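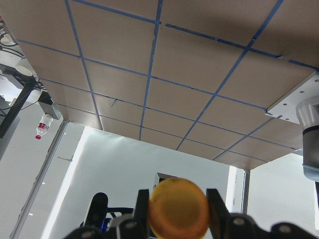

4. Grid display and the length of a turn

The earlier sections dealt with how players of Listska learn the rules of movement. We now turn to the display of the grid itself. Listska is a turn-based tactics game for two players, made by the studio Wurkelero, in which each side moves a small group of units over a map divided into square tiles. In the released version the tile borders are hidden until a unit is selected. They then appear for the tiles that the unit can reach and vanish again once the order is given. Many players on the game's forum asked for a setting that would keep the borders on screen all the time, and Wurkelero agreed to let us test one before it was added to the main build.

4.1 Method

The test build had three display settings. In the first, tile borders appeared only on selection, as in the released game. In the second, they were always visible at full strength. In the third, they were always visible but drawn faintly, and became stronger within reach of the selected unit. We call these the hidden, full and faint settings. Nothing else was changed between them. Movement costs, unit strength, the camera and the turn timer were the same throughout.

Each of the 400 players who signed up was given one setting at random and kept it for the whole test. Players could not see which setting their opponent had. Matches were made by the usual rating system, so that players of similar strength met one another. A match counted only if both sides had taken at least six turns, which left out games where somebody quit early or lost their connection. After this step 1,729 matches remained.

The matches were spread over 19 maps. Most of these are open, with a few walls and one or two raised areas. Two are quite different. Henao is a harbour map with long narrow piers, where a unit one tile out of place can block everything behind it. Skastisley is set on a hillside, and its slopes make it hard to judge by eye how many tiles lie between two points. Alfredo Quiambao, who designed both maps, expected the display setting to matter more on Skastisley than anywhere else, and we report the two separately for that reason.

For every turn the game logged the time from the start of the turn to the first order, the time to the last order, and the number of orders taken back. An order can be taken back freely until the player ends the turn or an enemy unit is revealed. We used this last figure as a rough sign of misjudged distance, though players also take back orders when they simply change their minds. The logs cannot tell the two apart.

4.2 Results

Players with the full setting gave their first order sooner than players with the hidden setting. The gap was widest in the opening three turns of a match and had almost closed by the tenth. Players with the faint setting fell between the two groups at the start and were close to the full group afterwards. Total turn length changed much less. It seems that players who saved time at the start of a turn spent part of it later on, checking lines of fire or moving a unit they might otherwise have left where it was.

Fewer orders were taken back under both visible settings. On the open maps the difference was small. On Skastisley it was clear from the first match on, as Quiambao had expected, and it did not shrink with practice. On Henao we found no difference that we could separate from ordinary variation between matches. One possible reason is that the planks of the piers are drawn at the same width as a tile, so players already have something to count even when the borders are hidden.

Win rates did not differ between the settings. We had thought that a player with visible borders might have an edge over one without, and this was the main worry at Wurkelero too, as the game has a ranked mode.

4.3 Player comments

Joanne Penrose and Zawadi Gachanja read the comments left through the form in the test build and sorted them independently. Where they disagreed, Siebe Wouters made the final decision. Players with the full setting often said the map was easier to read but looked less like a place — one wrote that the hillside had "turned into a spreadsheet". Complaints of this kind were rare under the faint setting. Several players with the hidden setting said they had learned to select a unit and cancel at once, only to bring the borders up for a moment. The logs bear this out, and the habit accounts for some of the delay before the first order.

A smaller group asked for borders that looked drawn by hand. A real grid is seldom perfect: the blue tape on brown paper in Figure 4 has kinks, breaks and overlaps, yet the panels can still be told apart. Wakana Kinoshita made a trial version with slightly uneven lines, but it was finished too late to go into the test and we have no data on it.

Figure 4. Strips of blue tape forming a grid on a brown paper surface.

4.4 Limits

All the players had signed up through the forum, where the grid had been argued over for months, and many of them held firm views before they started. New players were hardly present in the sample. We also did not let anyone switch settings during the test, so we cannot say which one they would have picked after trying all three. The comparison by map is weaker than the overall one, as Skastisley and Henao came up less often than the open maps in the normal rotation.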